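서랍에 관하여

이사를 앞두고 서랍을 비우는 중이다. 정확히 말하면 서랍을 비우겠다고 마음먹고 바닥에 앉아서 서랍에서 나온 것들을 읽고 있다. 영수증도 읽고 설명서도 읽고, 왜 갖고 있는지 모를 세탁소 쿠폰의 뒷면 약관까지 읽었다. 평소에 책을 이만큼 읽었으면 지금쯤 훨씬 교양 있는 사람이 되었을 것이다.

우리 집에는 서랍이 19개 있다. 이삿짐센터 견적서에 서랍 개수를 적는 칸이 있어서 처음 세어 봤다. 혼자 사는 집에 서랍이 19개라니 무슨 한약방도 아니고. 그런데 더 놀라운 건 그중에 내용물을 자신 있게 말할 수 있는 서랍이 다섯 개뿐이라는 사실이다. 수저, 양말, 속옷, 약, 그리고 배달 음식에 딸려 온 나무젓가락. 젓가락은 한 서랍을 통째로 차지하고 있다. 집에서 밥 먹을 때 한 번도 쓴 적이 없는데 버릴 생각을 하면 갑자기 손님 30명이 들이닥칠 것 같은 불안이 밀려온다. 우리 집에 의자는 두 개다.

부엌 가스레인지 옆 서랍은 엄마 집에도 있고 할머니 집에도 있던 그 서랍이다. 고무줄, 빵 봉지 묶는 철사, 다 쓴 건지 새 건지 모를 건전지, 양초, 어느 가구에서 남은 육각 렌치. 할머니는 그 서랍을 '거기'라고 불렀다. 가위 어디 있어요? 거기. 테이프는요? 거기. 열어 보면 진짜로 있었다. 내 '거기'에는 가위가 없다. 가위는 욕실에 있고, 왜 욕실에 있는지는 나도 모른다.

서랍이라는 게 좀 비겁한 가구라고 생각한다. 선반은 솔직하다. 올려놓은 게 다 보이고 먼지도 보이고 내 취향도 보인다. 서랍은 밀어 넣으면 끝이다. 손님 오기 5분 전에 식탁 위의 인생을 팔뚝으로 쓸어 담아 본 사람은 안다. 그리고 손님이 가면 그 서랍은 봉인된다. 나는 그렇게 봉인한 서랍에서 작년 건강검진 결과지를 찾았다. 뜯지도 않은 봉투였다. 콜레스테롤 수치를 보고 도로 넣었다가, 이사 간다는 걸 떠올리고 다시 꺼냈다.

예전 회사에 레벤테 올라흐(Levente Oláh)라는 동료가 있었다. 헝가리에서 온 디자이너였는데 책상 서랍에 아무것도 넣지 않았다. 정말 아무것도. 한번은 스테이플러를 빌리려고 열었다가 바닥 판만 보고 닫은 적이 있다. 왜 비워 두느냐고 물었더니 퇴사할 때 편하다고 했다. 그 말을 입사 7개월 차에 했고, 실제로 한 달 뒤에 퇴사했다. 나는 그날 내 서랍에 있던 과자 상자를 보면서 이 회사를 오래 다니겠구나 했다. 오래 다녔다. 지금도 그때 넣어 둔 머그컵이 그 건물 어딘가에 있을 것이다.

빈 서랍은 그 뒤로도 거의 본 적이 없다. 문구점의 진열용 책상조차 열어 보면 누가 넣어 둔 가격표나 껌 종이가 있다. 사람은 빈 칸을 보면 뭘 넣고 싶은 모양이다. 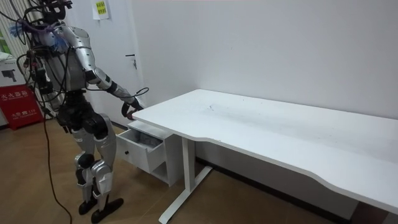
흰 책상, 조금 열린 서랍.

책상 이야기가 나왔으니 말인데, 책상 서랍은 부엌 서랍과 족보가 다르다. 부엌 서랍은 게으름이 만들고 책상 서랍은 야망이 만든다. 내 책상 첫째 칸에서 나온 것만 봐도 그렇다. 앞의 두 장만 쓴 스페인어 노트. 캘리그래피 펜촉 세트. 케마우(Kemau)라는 동네 카페의 도장 카드는 여러 장인데, 전부 도장이 하나나 둘씩만 찍혀 있다. 한 장에 몰아서 찍었으면 공짜 커피를 몇 잔은 마셨을 텐데 매번 카드를 잃어버렸다며 새로 받은 것이다. 잃어버린 게 아니라 여기 다 있었다. 사장님께 들고 가서 합산을 부탁할까 하다가 그 정도의 체면은 남겨 두기로 했다.

둘째 칸은 케이블 칸이다. 검은 줄들이 서로를 껴안고 있다. 하나를 당기면 전원이 따라 나온다. 이 중에 어느 기기의 것인지 아는 줄은 세 가닥이고 나머지는 이미 세상을 떠난 휴대폰과 카메라의 유품이다. 그런데 이걸 버리면 반드시 다음 주에 필요해진다고 어디선가 배웠다. 학교에서 배운 건 다 잊었는데 그건 안 잊는다. 결국 지퍼백에 넣고 '케이블'이라고 썼다. 새집에서 이 지퍼백은 서랍 하나를 받게 될 것이다. 집주인보다 먼저 방을 배정받는 셈이다.

셋째 칸은 깊어서 문제였다. 제일 아래 칸은 어느 책상이든 유난히 깊은데, 원래 서류철을 세워 넣으라고 그렇게 만든 것이라 한다. 나는 서류철을 가져 본 적이 없다. 대신 상자를 넣었다. 전자 제품을 사면 딸려 오는 예쁜 상자들. 그 상자 안에 더 작은 상자가 있고 그 안에는 설명서가 헝가리어까지 들어 있었다. 레벤테가 있었으면 읽어 달라고 했을 텐데. 상자는 결국 전부 접어서 내놓았다. 접는 동안 약간 경건한 기분이 들었다.

정리 전문가라는 사람들의 책도 한 권 나왔다. 서랍 정리하는 법을 다룬 책이 서랍에서 나온 것이다. 책갈피는 서론에 꽂혀 있었다. 저자는 물건을 하나씩 손에 쥐어 보고 감정을 확인하라고 한다. 그래서 AAA 건전지를 쥐고 감정을 확인해 보았다. 의심이 들었다. 리모컨에 넣어 보니 안 켜졌다.

제일 오래 걸린 건 침대 옆 협탁이었다. 여기엔 남의 글씨가 들어 있다. 생일 카드, 여행지에서 온 엽서, 친구가 회의 중에 밀어 준 낙서. 엽서 한 장에는 "여기 비 온다. 너는 밥 먹었냐"라고만 적혀 있었다. 엽서값과 우표값과 바다를 건너는 수고를 들여서 물어본 게 밥이다. 답장을 했는지 기억이 안 나서 문자로 답했다. 먹었다고. 친구에게서 물음표만 왔다. 이 칸의 것은 한 장도 못 버렸고 통째로 상자에 옮겨 담았다. 이삿짐센터에서는 서랍을 비우지 않아도 테이프로 붙여서 그대로 옮겨 준다고 했는데, 그 얘기를 견적서 맨 아랫줄에서 오늘 밤에 읽었다.

그래서 지금 밤 11시고 거실 바닥에 서랍의 내장이 다 나와 있다. 도로 넣는 것도 일이다. 도로 넣을 때는 원래 자리에 안 들어간다. 분명히 여기서 나온 것들인데 부피가 늘었다. 나무젓가락은 반으로 줄였다. 손님 열다섯 명까지는 받을 수 있다.

가위는 욕실에서 가져와 '거기'에 넣었다. 이사는 8월이고 테이프를 잘라야 하니 까먹지 않으려고 여기에도 적어 둔다. 가위, 가스레인지 옆.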